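Handout 4: Looking after the wrist camera on the training cell

Welcome back! Last session we got the arm homed and the gripper opening and closing on command. Today is my favourite part of the whole unit, the camera on the wrist. It is a small thing with a big say in how well the cell works, and once you have cleaned, seated and checked one yourself you will start noticing badly kept ones everywhere.

Our cell is the Garkitz bench, the one with the Jemeneck controller. Please don't mix its cables with those of the other bench; the plugs fit both and the pinouts don't match.

## Before you touch anything

1. Put the arm in its service pose and wait for the brakes to click.
2. Press the stop button and hang your tag on it.
3. Write your initials in the cell log, with the job number. (The last group finished on job 347, so carry on from there.)

## Cleaning and seating

Blow loose dust off the lens first, then wipe from the centre outwards with a clean lens cloth. No paper towel, please! Check that the bracket sits flat on the flange before you tighten its two screws, and tighten them a little at a time, turn and turn about. Leave a slack loop in the cable big enough for the wrist to roll fully both ways. Most of the dead cameras I have seen on this bench died of a tight cable.

## The close-up check

Release the stop, bring the arm up in slow mode and jog the wrist towards a pale surface until it fills the view. I love this check. It takes a minute and shows you focus, exposure and glare in one go.
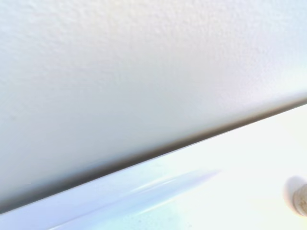
*Page last changed: 11/12/2024 (Z. Văduva)*

Start with the textured white surface, above the dark diagonal line. The little bumps are crisp towards the upper right and go softer on the left. When you get a view like this, jog the wrist a few millimetres in and out and watch which part of the texture sharpens. If one side stays soft all the way through, go back and look at how the bracket is seated before you blame the lens.

Now the glossy part underneath. The light is coming mainly from the right, and the brightest patch has lost nearly all its detail. Bring the exposure down one step at a time until you get some tone back, and stop before the seam turns into a solid black bar. The bluish streak is a reflection, and an edge finder will happily lock on to something like that. Tilt the wrist slightly and look again: reflections slide about as you tilt, so you soon learn to tell them from real edges. Great fun to try in pairs, one jogging and one watching the screen.

Save the settings under your job number. The controller keeps some 137 sets before it starts overwriting the oldest, so delete your practice ones.

## If the picture drops out

- Reseat the plug at the wrist end, with the power off.
- Roll the wrist slowly by hand control and see whether the fault comes at one angle. If it does, suspect the cable.
- Still nothing? Swap in the spare from the Samusico box and label the old one with the fault.

## For next time

Bring your saved settings and a few lines on what you changed and why. We'll use them for the hand-eye calibration, which we start in January.

Zamfira Văduva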